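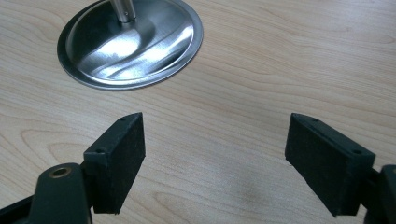 Fig. 1. Pale timber tabletop with a round stainless steel base standing on it.

Gatton evening program, Household Materials
Handout 2: Reading a care claim

Last session we got through moisture and timber movement. Tonight is about labels, and why I want you to read them slowly.

Take "food safe". Most finishes sold for indoor furniture will be called food safe once fully cured. The word doing the work is "cured", and the tin often gives only the touch-dry time. Those are different numbers. If a label gives one and leaves out the other, write that down in your notes as a missing figure. Don't guess it.

"Stain resistant" is worse. Resistant to what, and for how long? A mug of tea left for 25 minutes is a mild test. One left overnight is closer to how people live. The Brulteck leaflet in your pack says its oil "stands up to everyday spills" and never names a spill.

"Stainless" gets taken as a promise too. The steel stains less. It can still mark near salt or bleach, and a metal foot with water trapped under it may leave a ring on the timber whatever the steel is doing. Felt pads help until grit gets into them.

Then there are the big numbers. The Stustance brochure claims 600 wipes with no loss of finish. Questions I'd ask before believing it:

Wiped with what, and how hard?
Who judged the loss, and did they use a meter or their eyes?
How many panels were tested? One panel is a story.
Was there an untreated panel beside it?

The brochure answers none of these. That doesn't make the claim false, but you can't use it to choose between two products.

A word on colour. Light finishes are sold as hiding scratches. They may hide fine ones, and they're less kind to grey smudges and metal marks. I have yet to see a brochure mention the second part.

For next time
Read the Rankin notes on abrasion, up to the tables. Bring one label from home and mark every word on it that can't be tested. Short answers are fine. The written task is worth 60 marks and is due in November, and late work needs a note from the office.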